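Bisgaard packing staff split days between line and training tables

By Birthe Brøndum

Packers at the Bisgaard returns warehouse in Zesau are spending half their shifts away from the belt this October, working at small tables with a gripper in each hand while the company gets ready to automate part of the unpacking line.

The plan, shown to staff at a 6 a.m. meeting, puts robot arms on two of the five unpacking stations by spring. Soft goods first. Shoes and boxed items later, no date given.

Workers do the job with the hand-held grippers, the recordings go to Vurnov, the firm supplying the arms. Target is 900 recordings per item type. So far the site has 632 for the first type, according to shift lead Gorazd Nikolovski. 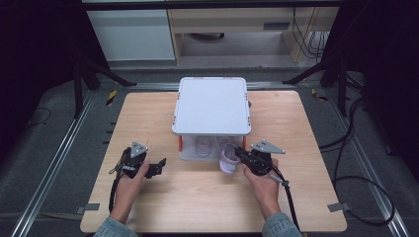

Pay for table hours is the same as line hours, but the piece bonus doesn't apply, and that has been the main complaint. "I'm slower with these than with my fingers, everybody is," said Eleni Matić, a packer at the site for six years. "First week my wrists hurt. Now its fine, but I want the bonus back."

Management says a flat supplement is being worked out. No figure yet.

The site employs 189 people. Site manager Spyros Softić said no jobs will go before next summer and that staff from the two stations would move to inspection and repacking. He would not commit beyond that date.

Tihomir Yordanov, who speaks for the day shift, wants it in writing. "Inspection is standing work, and it's a different grade. Which grade do we get? We asked twice."

A second meeting is planned for for later this month, in the canteen, at 2 p.m. so both shifts can come.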